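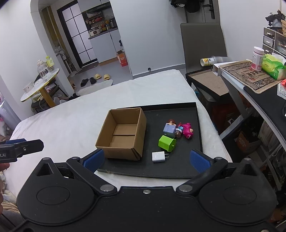 Sorting task, tray on the bed, box still empty. Items: figurine, toys, USB adapter.

November, 16.40

Student project, tidy-up task. The plan says 590 demonstrations by the end of term. Imke Kleinschmidt thinks that will be enough for the policy to pack any small household object into any box. I don't believe it, and I've written so in the margin of her plan.

My objections, for when we argue again:

The tray is black and so are the grippers. Blue pads show up well, the rest doesn't. Try a pale tray before collecting more.

A sheet gives under load. If the tray shifts when someone presses down, we are teaching it to chase the tray. Group Doltau want to keep the bed because "homes have beds". Fine, but then log tray position at start and end of every run.

The adapter is hard and flat, the bear isn't. One success rate over the lot hides which of them fails. Report per object or don't report.

Left and right hand roles still not agreed. Lenz swaps halfway through a run and calls it natural variation. I call it noise until shown otherwise.

To do: 3 runs per object with fixed roles, then 2 with the box turned to the other side of the tray. Imke to check timestamps between the two grippers before any of it goes in the shared folder.

Competition entry form for Tuseo not signed yet. Ask me again after the per-object table exists.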